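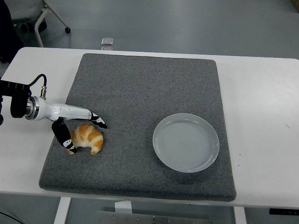 Good practice for tabletop food handling: your questions answered

Last updated 10/9/26

We love getting these questions, so please keep them coming! They come from people at all three Gramico sites, and most of the answers apply wherever an arm picks up something soft and puts it on a plate.

Do the rules apply to short trials too?
Yes, every time. A five-minute trial of one pastry follows the same steps as a full day of runs. The good news is that the steps are quick once you know them, and the log is much nicer to read afterward.

Why a felt mat?
Baked goods are light and they slide. Felt gives a bit of grip, and it's kinder to fingertips that come down a little low. Birnitstead tried bare tabletops in February and went back to felt within the week (they still tell the story with great feeling).

Where should the plate go?
On the mat with the item, never half on and half off. Leave a clear gap between the two so the open fingers have room on both sides of the food. Start with an empty plate.

How hard may the gripper close?
Start at 20 percent of the force limit set for your cell and go up in small steps. If the crust cracks, back off one step and write down the setting. Please don't go to 100 just to see what happens!

Can I eat the test food?
No. Once a gripper has touched it, it's test material and goes in the marked bin. This is our most popular question by a mile, and we do sympathize.

The markers on my fingers are scuffed. Can I keep going?
Replace them first. A worn marker may still read well from one side and badly from the other, and you can lose an afternoon chasing that. Scuffs on the gripper body are fine as long as there are no cracks or sharp edges.

What about cables?
Leave enough slack for the wrist to turn all the way without pulling on the connector, but not so much that a loop can drop onto the food. Move the arm slowly through its whole range before the first run and watch the cable as it goes.

Who may reach over the table?
Anyone trained, once the arm is stopped and the operator has said "clear" out loud.

How do I log a drop?
Use the Skunis form and pick "drop," even if the item landed on the plate. We have 2,114 entries now, and the Zamani team reads the notes field closely, so write as much as you like there.

Who can change a rule?
Send your idea to Dewanti Lau with the run number and the rule you'd like changed. Several of the answers on this page began that way.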